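Wasilewska library opens its reading room for chess on Tuesdays

April 7, 2026

The public library in Wasilewska will keep its reading room open three hours longer one evening a week, and the extra time is for chess. The first evening is today. Entry is free, and a library card is not needed.

The idea came from readers. In January the library put a paper box near the entrance and asked people what they missed in the building. Many of the answers were about the heating and the opening hours, but a good number asked for a place to sit and play. The old chess club on Drelleten Street closed when its rent went up, and the players have been meeting in kitchens and in the station cafe.

"We have tables, we have lamps, and it is quiet here," said Felicja Żak, the head of the library. "I did not see a reason to say no."

The town gave 2,000 zloty for the project. The money pays for 12 new sets, 2 clocks and a small shelf of chess books in Polish and English. The furniture firm Workholm is lending extra chairs until the summer, when the library hopes to buy its own.

Kazimiera Duda, who played for the Drelleten club for many years, will lead the evenings. The first hour is for beginners, both children and adults. After that the tables are free for anyone who wants a game. Children under 12 should come with a parent or another adult. 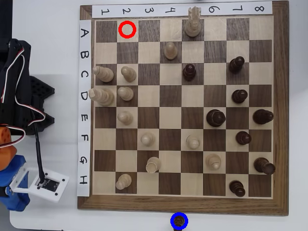
Mrs. Duda plans to spend the first meetings on the names of the squares, before any openings. In her experience, beginners who can name a square learn faster from books, and they can also write down their games and look at them again at home. For this a board with paper strips along two edges is enough, with numbers on one strip and letters on the other. Usually the letters go along the bottom and the numbers up the side; with the letters down the left edge and the numbers across the top, a beginner can still find A2 in a moment - but should later learn the usual way too, as all the books use it.

A friendly match against players from Ukargate is planned for the end of the season. The date is not fixed yet, and it depends on the bus connection.

The evenings start at 5 p.m. and end at 8 p.m. Please use the side door, as the main entrance is locked after five. Questions can be left at the lending desk.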